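# 开放日演示操作指引:机械臂拆装台式计算机工位

本指引适用于 Vurthorpe 实训中心开放日期间的机械臂拆装演示,供讲解员、操作员及协助接待的教师使用。内容由演示组 Jolien Leemans 编写,Wilma De Haan 审核,自1月30日起执行。此前张贴于工位旁的简版说明同时作废,请各组自行取下。

## 一、适用范围

本工位演示的内容是台式计算机主机内部部件的识别、接近与取放。主机为教学用旧机,由 Vanhove 校区统一调拨,不接入校园网络,也不存有任何数据。其他工位(分拣、码垛、焊接仿真)另有指引,讲解员不得将本文的步骤套用于其他设备。

每场演示时长22分钟,含提问时间。开放日全天预约上限为121人,按组入场,超出名额的来宾请引导至大厅登记候补,不在工位前加场。

## 二、开场前的准备

1. 操作员到岗后先检查急停按钮。按下、复位各一次,确认控制柜指示正常,再将机械臂移至初始位。
2. 将主机侧板取下,平放在备件架下层。机箱放倒,开口朝上,主板面向机械臂一侧的工作区域。
3. 确认主机电源线已拔除。电源线应挂在备件架的挂钩上,使讲解员在开讲前能够看到。
4. 佩戴防静电腕带,并将接地夹夹在台架指定位置。
5. 在 Senix 控制软件中载入程序2758,核对程序名称末尾的校区代码。如代码不符,不得运行,应联系当日值班教师重新下发。
6. 将速度倍率设为演示档。调试档仅供闭馆后使用。
7. 检查夹爪各指的紧固螺钉。如有松动,应在断电状态下处理,并在交接簿上签字。

准备工作完成后,由操作员向讲解员口头报告“工位就绪”。讲解员未收到报告前,不得请来宾进入黄线以内。

## 三、讲解与演示步骤

**(一)说明任务。** 讲解员先用两三句话介绍工位的用途:学生在本课程中学习让机械臂在狭小空间内接近目标,并控制下探深度与夹持力。来宾多数并非专业人员,应避免一开始就讲坐标系和标定。需要用到术语时,先说日常用语,再补充术语。

**(二)辨认部件。** 机械臂停在机箱上方时,讲解员依次介绍处理器插座、内存插槽、扩展卡和硬盘托架。演示用机的处理器与内存条均已取下,插座的固定框和压板保持打开。处理器插座内的金色触点极易受损,讲解时只可远指,任何工具和手指都不得触碰。

**(三)下探。** 操作员启动程序第一段,夹爪以低速进入机箱。讲解员应在此时提醒来宾注意线缆:电源线束弯曲多、位置不固定,是本任务的主要难点。每次移动主机后,线束的走向都会有所变化,因此学生在编写路径时须预留避让空间,不能照搬上一次的轨迹。

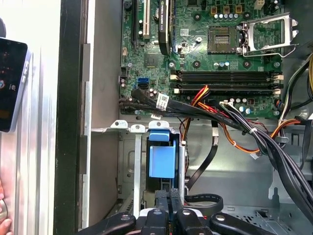

下探段结束后,程序会自动暂停,等待操作员确认。操作员应先查看夹爪与周围线缆的间距,再按确认键进入第二段。若间距不足,选择“退回”,由讲解员向来宾说明原因,随后调整线束并重新运行。退回属于正常操作,不必中断讲解,也不计入故障记录。

**(四)接触与取放。** 第二段的目标为预先放置的练习件,不以主板上的固定部件为目标。夹持力上限已在程序中锁定,现场不得修改。取出的练习件放入右侧托盘,待本场结束后由操作员放回。

**(五)复位。** 机械臂回到初始位并停止后,操作员切换至手动模式。讲解员此时方可邀请来宾提问。

## 四、来宾参与环节

每组可有一名来宾使用示教器进行点动操作。参与者须年满十四周岁,由操作员全程陪同,并遵守以下规定:

- 点动仅限垂直方向,且只在机箱上方的安全高度以上进行;
- 示教器的使能开关由来宾握持,急停按钮由操作员看护;
- 长发须束起,围巾、挂绳和证件带须取下;
- 操作时间以操作员口令为准,口令发出后立即松手。

来宾可以拍照,但不得使用自拍杆,也不得将手机伸入机箱上方。带队教师如需录制整场演示,请在入场前向接待台说明。

## 五、常见情况的处理

**夹爪勾住线缆。** 立即暂停程序,不得使用“退回”功能强行抬升。操作员切换至手动模式,关闭伺服,由人工将线缆脱开。恢复前应检查插头是否松脱。

**视觉识别失败。** 多由现场光线变化引起。先关闭来宾侧射灯,再重新采集一次。连续两次失败的,改用固定点位程序,讲解词相应缩短。

**软件提示通信超时。** 检查控制柜与工作站之间的网线,然后重启 Senix 客户端。重启期间,讲解员可先介绍 Vollport 联合实习项目,该项目的宣传页放在讲台抽屉内,共印200份,请按每人一份发放。

**来宾越过黄线。** 操作员应先暂停设备,再行劝阻,不得边运行边提醒。

## 六、收场

末场结束后,操作员将机械臂移至停放位,关闭伺服,断开控制柜总电源。练习件清点入盒,侧板装回主机,防静电腕带挂回原处。交接簿须写明当日运行场次、退回次数和更换的部件;没有更换部件的,填写“无”。

如主机内部有线缆插头破损或部件松动,应贴红色标签并移入维修柜,次日不得继续使用。备用主机的领取手续与7月开放日相同,凭值班教师签字到 Vanhove 校区设备室办理,领用人须在设备室当面核对机箱编号。

对本指引有修改意见的,请以书面形式交 Wilma De Haan,由演示组在下一次更新时统一处理。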